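How to prepare a table for a small pottery sale

My neighbours in Orkcombe asked me how I arrange my bowls for the July market, so I write it down step by step.

1. Clear and wipe the table the evening before. Use warm water with a little vinegar, then a dry cloth. Do not use furniture polish, it makes the pots slide.
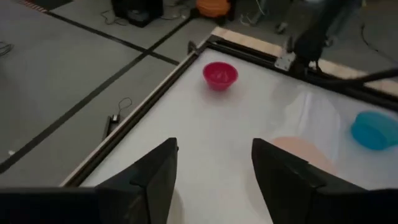
A white top with black rails along its edges.

2. Measure the top. My table is 186 cm long and 80 cm deep, and I leave a hand's width free at the front, where people put down their bags.

3. Decide the places before you unpack. I lay flat round pieces on the table and move them until I am content. Paper circles are good enough for this. Anika Hutchins uses saucers, and that also works.
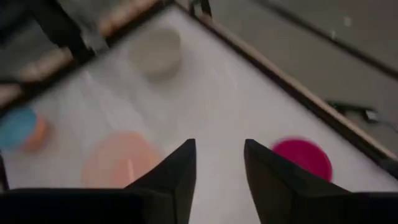
Round pieces spread out on the table, one of them magenta.

4. Bring the largest bowl first and give it the middle. Smaller ones go a little behind it, left and right.
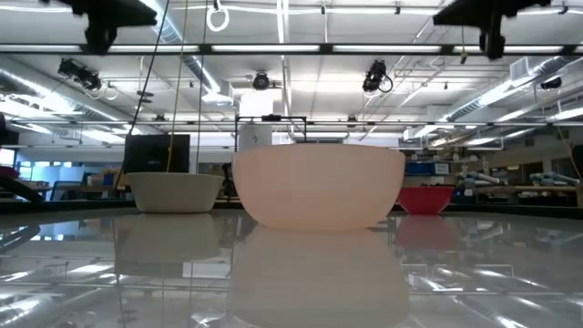
Now walk four steps back and look from the height of a child. If one bowl hides another completely, move it sideways by the width of your palm.

5. Write the prices last - on small cards, with a soft pencil. I put them under the rim side and not inside the bowl, as customers like to pick up a bowl without asking first.

Packing away takes me almost as long as setting up. Keep the newspaper.

Jörg Janssen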